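**Adult beginner, first time on stage in a full-length ballet. How do I stop getting lost in the corps?**

posted by Nazma Paul

Hi all, I've been lurking here since last April and finally have something to ask. I'm 46, I started ballet four years ago, and my studio (Grendulby Dance, if anyone knows it) is putting on Coppélia this spring with the adults filling in as villagers. We're in the first act mazurka and the czardas and then we come back at the end to stand around looking happy at the wedding. I said yes before I'd thought about it for even one second.

The steps are fine. I mean, they're fine in class! I can do the mazurka on my own in the kitchen with the music on my phone. What happens is that we get into lines, somebody in front of me turns the other way, and my head just empties. Last rehearsal I ended up in the wrong couple. The man I was supposed to be dancing with was across the room holding his arm out to nobody, poor guy.

Our teacher, Ms. Karunaratne, is lovely but she has 30 kids to deal with as well, so the grown-ups get maybe twenty minutes at the end, and half of that goes on arguing about where the table is. She counts in eights for the steps and then the pianist counts in threes because it's a mazurka, and I'm somewhere in between doing sevens.

I've also been trying to sort out my skirt, which is a whole other story (we make our own, from a pattern that was clearly written for someone with a sewing machine that works).
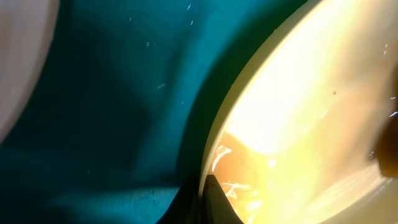
*Teal, on the darker side.*

So, three things really:

- How do you learn the floor patterns as well as the steps? Do you write them down? Draw them?
- Is it bad to watch the person in front? I've been told yes and I've been told no.
- What do you do with your face when you're just standing there for the whole third act?

The theater is the Wamura, which seats 201, so it's small, and they can see everything from the front row. Thank you in advance, I'm a little bit panicking!

---

**mezzanine_left**

Oh I love this, and congratulations. I did Coppélia as a villager twice, once in my thirties and once at 51, and the second time was much more fun because I'd stopped caring if my knee was straight.

Floor patterns: draw them. I use index cards, one card for each chunk of music, with me as an X and everyone else as little circles. I only draw the people next to me, so the one in front, the one behind and my partner. If you try to draw the whole stage you'll give up by card four. On the bottom of the card I write something I can hear, like "trumpets" or "the bit that sounds like a sneeze," and that's when I move to the next card. Then I walk it. No steps at all, just walking, in the living room, with chairs for people. My husband has been a chair plus a hat.

About the counting, ask Ms. Karunaratne which one she wants and write it down on the first card. A mazurka is in three, so when she says "eight" she most likely means eight bars, and each bar has three beats in it. That threw me for months. Try saying ONE two three, TWO two three, THREE two three, up to eight, and see if it matches what she's doing with her hands.

Watching the person in front is okay for spacing and bad for steps. Use them to check that you're in line, and that's it. If they go wrong and you're copying, now there are two of you. And you WILL go wrong at some point, so pick a rule now for what you do when it happens. Mine is: keep moving, stay with your partner, smile, pick it up at the next phrase. The audience is mostly looking at Swanilda anyway.

For the third act, talk to your neighbor. Quietly, or just mouthing. We had a running conversation about what the village baker was up to. Turn your head when the soloist crosses, clap when they finish something, and shift your weight once in a while or your feet will go dead. Mine did and then we had to do the finale.

One more thing. Find out early if your wings are deep or shallow. We'd been running off in big happy leaps in the studio and then got to the theater and there was a brick wall four feet in.

---

**Bertie's dad**

just film it. stick your phone at the front and watch it back, you'll see what you did

---

**secondact_slowpoke**

Agree with mezzanine_left on nearly everything, except the cards, which never worked for me. I kept losing them and once found one in a library book. I listen instead. I put the mazurka on a loop on the bus and go through it in my head from my own spot, so I'm picturing the backs of the people in front of me and where the piano is. If I picture it from the audience I get left and right swapped and then I'm worse off than before.

Also, does your studio run the lines facing away from the mirror yet? Ask if you can. I was so used to checking myself in it that the first time on stage I felt like the room had been turned around. Even doing it once or twice in that twenty minutes would help.

And filming is fine, but ask everybody first, especially with the kids in the room. Our studio has a rule about it and yours might too.

On the wrong partner thing, it happened to me in Act One with an audience there. I danced sixteen bars with a man who was not mine and we swapped back at the big circle. My sister was in the third row and thought it was part of the plot.

---

**Nazma Paul**

Thank you!! I walked it with chairs tonight and got all the way to the big circle without crashing. The ONE two three, TWO two three thing is exactly what she's been doing with her hands, I had no idea. Will ask about the wings at the next rehearsal, and about turning away from the mirror. Bertie's dad, I'll check about filming, though I'm not sure I'm brave enough to watch it.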